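一只会挑土豆的手,我跟它混了两天

先交代一下,我不是搞工程的。我写了好些年超市和菜场,知道土豆什么时候便宜,知道哪家的叶菜下午四点以后开始打折,至于扭矩啊自由度啊,我得现查。所以编辑把Lolta的试用资料转给我的时候,我回了一句“你确定?”她说就是要你去,工程师写的测评已经够多了,没有一篇告诉我它挑出来的土豆能不能吃。

行吧。

Lolta是一套灵巧手,由一家叫Plastside的小公司做出来,按月租给做生鲜的门店。注意是租,不卖。一个月4000块,包安装,包每季度一次上门保养,指尖的贴面磨坏了免费换。他们还有个便宜的档,一个月2000块,少了夜间远程看护,其他都一样。我问销售两档差在哪儿,他说差在半夜出了问题有没有人接电话。这话说得挺实在,我当场记了下来。

试用的地方是Plastside合作的一家样板超市,店名叫Teixeira,在一条很不起眼的街上,旁边是修鞋铺和一家永远在放老歌的理发店。店面不大,一圈货架加冷柜,蔬果区摆在进门靠里的位置,木箱子一个个码着。我到的时候负责调试的Thoa Tăng已经在了,蹲在地上理线,头也没抬就跟我说:“鞋带系好,别踩着那根。”后来两天里这句话我又听了好几遍。

Thoa在Plastside干的是现场这一块,就是把实验室里跑得好好的东西搬到店里,然后看它怎么不听话。她说话很快,手上的活儿更快,一边跟我聊一边改参数,有时候说到一半就没声了,我得等她改完再接着问。

我本来以为第一个上场的会是苹果。苹果多好啊,圆,硬,颜色亮,拍宣传片也好看。结果Thoa直接把手挪到了土豆跟前。她的理由是苹果太容易给人信心了!真到店里,土豆才是日常:大小不一,沾着土,挤成一堆,你拿走一个,旁边三个跟着滚。一只手要是能在土豆堆里老老实实待一个上午,去拿别的东西她心里就有底。

那就土豆。
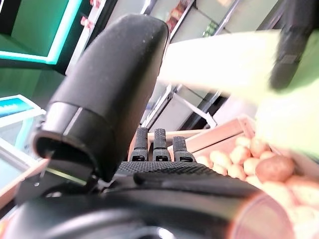
Lolta的三个指尖正对着一箱土豆,指尖上的网格纹就是抓握面。

我先说最让我意外的一点,就是它慢。视频里那些机械手都快得像在变魔术,Lolta伸到箱子边上会先停一停,像我妈在菜摊前那样,看一眼,再看一眼,然后才下手。我一开始急得不行,站在旁边差点想替它拿。Thoa说速度可以调,开到最快也能跑,但她不建议,快了以后指尖压下去的力就糙,土豆皮薄的品种会留印子。当天看不出来,放两天,印子那块先发黑。做生鲜的人听到这儿都会懂,损耗就是这么来的。

指尖那层纹路值得多说两句。我上手摸了(经过允许的!),有点像细砂纸又没那么刮手,更接近那种防滑的厨房手套。小格子一格一格的,掌心那一大片也有密密的点,摸上去又是另一种感觉。Thoa说贴面换过好多版,最早那版是光的,拿干净的土豆没问题,一沾泥就打滑。后来改成粗纹,滑是不滑了,泥全卡在缝里,半天下来跟刚种完地似的。现在这版算是两头都让了一步。我问她满意吗,她说还行,洗起来烦。

洗起来确实烦。第一天收工以后我主动要求试着清洁一次,手册上写得很轻松,软刷、清水、擦干。我拿着小刷子对着那些格子刷,刷完一个指尖抬头看钟,心里咯噔一下。要是让店员每天下班前都这么弄,我估计不出一个星期就开始糊弄。我把这个意见原封不动告诉了Thoa,她说已经有别的店骂过了,他们在试一种可以整片揭下来的指套,明年五月前后想推出来。能不能按时我不敢打包票,做硬件的说“明年五月”,大家听听就好。

再说挑。Lolta自己不会判断土豆好坏,这一点销售页面写得有点含糊,我得替你们讲清楚。它负责拿,判断那部分靠另一套软件,叫Sernlow,看的是颜色和表皮。发青的、发芽的、破皮的,它会标出来,然后手去把那个拿掉。Sernlow的费用已经含在月租里面,不用另掏,可是它需要先拿你店里的货认一阵子,换了产地、换了品种,都得重新认。Teixeira这边前阵子换过一次供货商,那几天它把正常的红皮土豆当成有问题的,一个劲往外拣,店长看着拣出来的那一筐哭笑不得,晚上自己拎回家炖了。

我试着给它下过绊子。趁Thoa去接电话,我往土豆堆里塞了一块姜(对,我就是这么幼稚)。第一次它绕过去了,第二次它伸手去拿,捏住,停了好一会儿,又放下了。Thoa回来看了一眼记录,问我是不是动过箱子。我老实承认。她没生气,还挺高兴的,说这种数据平时攒不到,让我再塞点别的。于是那个下午我们从货架上借了半个店的东西:洋葱、芋头、一颗干瘪的柠檬。洋葱它拿得很好,就是洋葱皮掉了一地。芋头有毛,它拿是拿起来了,Sernlow那边给标了个“未知”。柠檬最后卡在箱角,是我拿出来的。

还有件事,声音。我原来担心它会吵,店里放着音乐,客人来来往往,有个东西在旁边嗡嗡叫谁受得了。结果比冷柜还安静,只有手指收拢的时候有一点点细细的声响,像有人在隔壁拉抽屉。有个小朋友在边上看了很久,问他妈妈那个手冷不冷。他妈妈没答上来,我也没答上来。后来我问Thoa,她说电机跑久了反而是温的。

那它到底值不值一个月4000块?我跟Teixeira的店长聊了聊。他的账是这么算的:早上理货最忙,蔬果区以前要专门站一个人拣坏货,现在这个人可以去收货、去补冷柜。省下来的是早上那一段,不是一整个人。过了中午,货动得少了,Lolta大部分时候就在那儿闲着。他说要是再大一点的店,几个区轮着用,会划算得多;像他这种面积,靠的是样板店的优惠价,真让他付全价他要想想。我很喜欢他这个“想想”,比销售册子上那些曲线图有用。

我自己的看法跟他差不多。如果你的店蔬果走量大,损耗高,又有人愿意每天花时间把指尖刷干净,可以先租便宜那档试试,半夜反正也不开门。要是你店里的人手本来就够,或者你卖的多半是包好的盒装菜,那这只手对你来说就是个贵摆设,不如把钱拿去换一台好点的冷柜。盒装的我也试了,塑料膜反光,Sernlow看不太准,Thoa自己也说这块现在别指望。

安装这块补充几句,免得有人来信问。需要一个稳当的底座,地面要平,Teixeira的地砖有一处翘角,装的时候垫了两回。电用普通插座就行。箱子最好固定尺寸,他们现在用的是浅色木箱,你要是习惯用泡沫箱或者编织筐,提前跟Plastside说,手的起落高度要重新设。合同最短签四个月,中途退要扣押金,条款在第二页底下,字挺小,签之前拿远一点再拿近一点多看几遍。

临走那天我买了一袋土豆,都是Lolta拣过的,回家切丝,醋溜。有一个切开里面是空心的,外皮看着好好的,这个怪不到它头上,换我也挑不出来。其余的都很脆,我老公吃了两碗饭,问我哪儿买的,我说一只手给我挑的,他以为我在说我自己。

(本文试用时间截至2021年10月2日,月租和合同条款以签约时为准。下期我去看一台会叠纸箱的机器,想让我顺便问什么的,照旧写信到编辑部。)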